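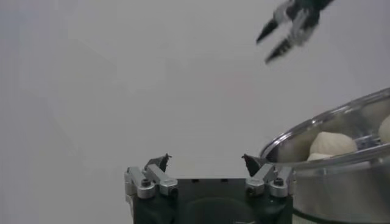 Two-arm bench set, open grippers, with the steel bowl at the right.

Puvero Bench Pair: what to budget for

The Bench Pair is supplied by Puvero as two arms, two grippers, one controller and the mounting plates. It is meant for small food preparation rooms, training kitchens and test benches where the same few items are picked up, moved and put down again through the day. This page covers what is in the price, what is not, and what to have ready before you place an order.

What comes in the box
Two arms with power leads
Two parallel grippers with linkage fingers
One controller and stop button
Wrist cameras, one per arm
Mounting plates and bolts for a bench top
Setup guide (printed) and a download code for the software

Choosing fingertips
The grippers leave our warehouse with the short angled fingertips fitted. These suit rims, handles and firm items. Soft goods such as dough portions or steamed buns need the wide pads, sold separately under the Sisay name in packs of 2. Order the pads at the same time as the arms if you can, as they are posted from a different store and carry their own delivery charge.
Fingertips are a wearing part. Put a line in the yearly budget for them. Sites that run every day should plan on a new set each November along with the service visit.

Bench space and power
Allow a clear width of 135 cm for the pair. The depth depends on how far back your bowls and trays will stand. The bench must be level and must not rock when leaned on. A plain light surface helps the cameras, and a matt one is better than gloss. Both arms run from one ordinary socket, but we do not recommend an extension lead.
Cables leave from the back of each base. Leave a hand's width behind the bench so they are not bent against the wall.

Clear lids and covers
Buyers often ask about clear plastic lids. They can be handled, but they take longer to set up than anything else on the bench. Lights overhead leave bright streaks on the plastic and the rim can be hard for the software to pick out. Allow an extra half day of setup if your work includes them, and try the lids you really use, as a thicker rim is easier to grip than a thin one. 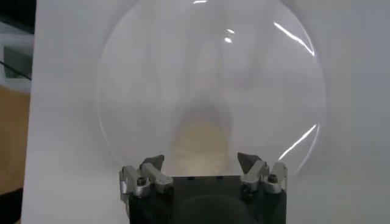
Gerngate wrote to us that they had budgeted for the arms and forgotten the lids altogether, and that moving one ceiling light did more for them than the new fingertips they had bought. They would ask for a trial day before ordering next time.

Trial days can be booked through Trendcombe, who hold the demonstration stock. Bring your own bowls, lids and a sample of the food or a stand-in of the same size and weight. The fee is taken off the invoice if you order within 25 days.

Not included in the price
Bench or trolley
Wide pads and spare fingertips
Guarding, if your risk assessment calls for it
Staff training after the first session
Yearly service

Delivery is to the ground floor only. Please give the door width and any steps when asking for a quote.

Prices and contents checked 30/08/2025.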